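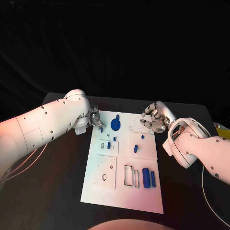 Our project looked at how long it takes a person to learn a small assembly task, and whether the layout of the work surface makes any difference. The task used a set of plastic-free card instructions, a board and a bag of parts from the Pradwood kit. We kept to one colour for most of the parts so that people would have to go by shape. The blue gear-shaped pulley part, a round disk with a raised hub, is easy to pick out against the white board, and so is the small blue peg to the left of it, although the peg is much easier to lose once it is off the board. The dark tabletop and the black cloth behind it keep the eye on the board.

Method

We asked 10 students from the Grollell building to take part. Each had 6 attempts with a short break after the third. The parts were put back in the same starting places before each attempt. Yến Cao kept the times and I wrote down the mistakes. A mistake meant a part put in the wrong place or the wrong way up, or a part dropped on the floor. Picking a part up and putting it down again did not count.

We changed the layout once. In the first three attempts the parts lay in a line along the near edge. In the last three they were set out close to where they had to go.

Results

The mean time for the first attempt was 225 seconds. By the last attempt it was 91 seconds. Most of the drop came before we changed the layout, so we cannot say how much of it was down to practice. Two students were slower on the fourth attempt than on the third and said they had got used to reaching to the front.

Pegs caused more mistakes than any other part. They were usually put into the right hole but not pushed down far enough, and then had to be done again when the pulley would not sit level.

Problems

The order of the two layouts should have been swapped for half the group. Hà, who read our plan in October, had suggested this and we left it out to save time. The Rirnetti timer also had to be started by hand, which adds a small error to every reading.

If the work is repeated we would use longer pegs and a second group of students.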